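Walczak bench area – Saturday walk-through
Checked by: Hanna Marciniak

1. Power supply, mesh fan grille: no comment.
2. Supply cables: tangled, connectors hanging free. Tie before storage.
3. Cardboard box: edges torn to the corrugation. Replace.
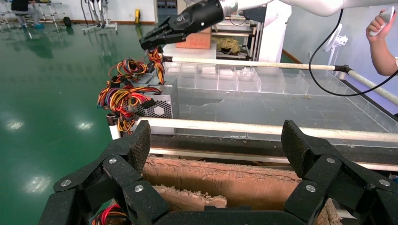

4. Clear compartment tray: scuffed, specks of debris. Wipe down.
5. Pipe rails: check fittings by hand.
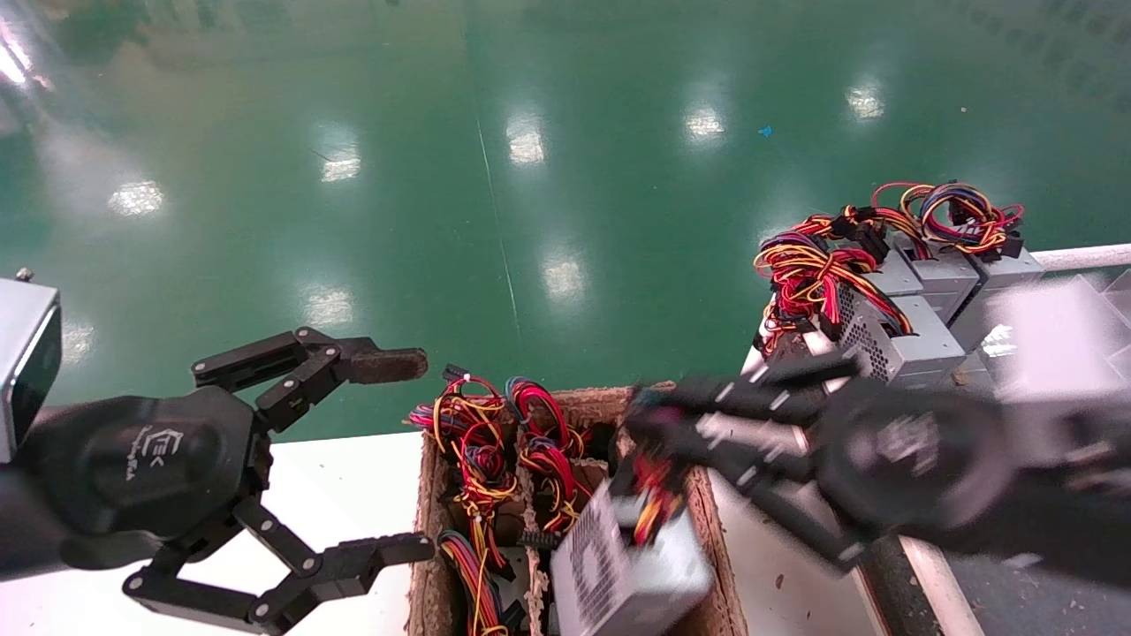

6. Green floor: pick up scraps at end of shift – repeat comment.
7. Pulp tray: keep dry.

Open items to C. Tomaszewski.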